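Week three of teaching a robot arm to build a computer. I am told the robot is the one learning. A thread, posted from a stool.

The job is called "demonstration collection." You hold a pair of handles, you move your hands, the arm moves the same way, and everything gets recorded so a model can study it later. I have a degree. I use it to put a square thing in a square hole.

Tally as of this afternoon: 598 episodes recorded, 316 kept. The other 282 are me dropping things in high resolution.

What gets an episode thrown out? Dropping the part. Bumping the case. Stopping for more than a couple of seconds to think. The model picks up hesitation faster than it picks up anything else, and we already have one early version that drifts over to the socket and hangs there like a man who forgot why he came into the kitchen.

That version is named Veltska. The one before it was Okeke. We name them out of a hat, and the hat was filled by someone who has since left the company.

Okeke learned from 40 examples, all recorded by me, all on one morning, all with the case in the same spot. It was superb. Then someone moved the case over by the width of a thumb and Okeke installed a chip into the air beside it, with total confidence, eleven times running.

So now we move the case. Every few episodes it gets turned a bit, tipped a bit, slid toward me or away. Lights up, lights down. There's a schedule for this. The schedule is a spreadsheet with a tab called "chaos," and chaos has to be signed off by two people.

People ask if we use real boards. We did, for one afternoon in January. Socket pins are very thin and I am a large man with a cold. Now we use mock-ups, and the budget meetings have gotten much shorter.

The folks at Omport, who are paying for all this, would like the arm to be "as natural as a human technician." I have watched human technicians. They hold screws in their mouths. We have agreed to aim for something else.

A thing I didn't expect: you get a style. We had three of us recording, and you could tell whose episode it was with the names hidden. One comes in fast and brakes hard. One makes a little circle first, like a dog lying down. I go in from the left, always, even when the left is the stupid side. Veltska goes in from the left too. I feel something about this and I think it's guilt.

The boring part is the approach. Anyone can grab a part. The second or two before that, when the fingers are closed and you're lining up over the board, is where most of my bad episodes go bad. If I come in crooked I have to fix it late, and a late fix looks to the model like a rule.

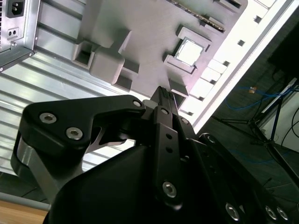 I now review every episode from the wrist view before I keep it. It's slow and a bit like watching your own golf swing, but from inside the club. Half the time the gripper hides whatever I most want to see, and the model has to work from that same view, so fair's fair.

Yesterday's find, from review: in a whole batch of good-looking episodes I was nudging sideways just before each grab. Tiny move, no purpose. It's the same thing I do with a car seat. All of them went in the reject pile, and that's a good part of why the kept number looks so sad.

Somebody in replies asked why we don't just write code for this. We did! It ran at the Clurnholm site for a good while and it worked great on one case, from one supplier, bolted to one table. The variable for how far to lower the arm was set to 1919. No units. No comment. To this day we don't know 1919 of what.

Somebody else asked if the robot is going to take my job. My job is to sit on a stool and pretend to be the robot. If it wants the stool it can have the stool. The stool is bad.

Plan for tomorrow: more episodes where I start from the right. I tried five before lunch and kept one. In the other four I crossed over and came in from the left.

Handles are charging. Going to get a sandwich, with my own hands, unrecorded.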